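Quiet Corners: What Happened When We Moved the Study Tables
Student project report, Waltside campus

I picked this topic because I can't study in the main reading room at Waltside. It isn't even loud, really, it's just that everybody walks past you! So for my spring project I wanted to find out if other people felt the same way, and if cheap dividers would change where they sat.

I started in March with a paper survey. I printed 500 and got 26 back from the box by the door (ouch), so I switched to asking people in person, and that went a lot better. The answer I heard over and over was "I don't want someone behind me." Noise came second. Bad chairs came up more than I expected.

Then I read up on screens. Woven ones don't block much sound, but they do block the view, and for most of the people I talked to that was the bigger problem. They also let some light through, so you don't feel like you're sitting in a closet. 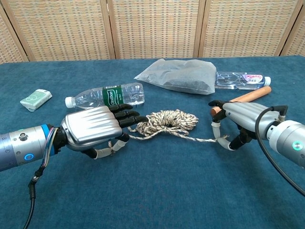
My budget was tiny, so buying proper office partitions from Joly was out. The quote for the whole room came to 1,812 dollars before delivery, and my advisor, Margus Kivi, just laughed when I showed him. We borrowed what we could from the Cillora dorm lounge instead and set up two corners, one by the windows and one near the printers.

The window corner filled up by 9 a.m. pretty much every day. The printer corner stayed half empty, dividers or not, and I think that's the beeping. I moved a screen over there for a week to see if more cover would help, and it didn't.

If I did this again I'd skip the paper survey completely and start watching the room earlier, before midterms made everything weird. I'd also like to try the Zandton annex, where the ceilings are lower and the tables are bolted down. Margus has the key and says I can get in after 4 p.m.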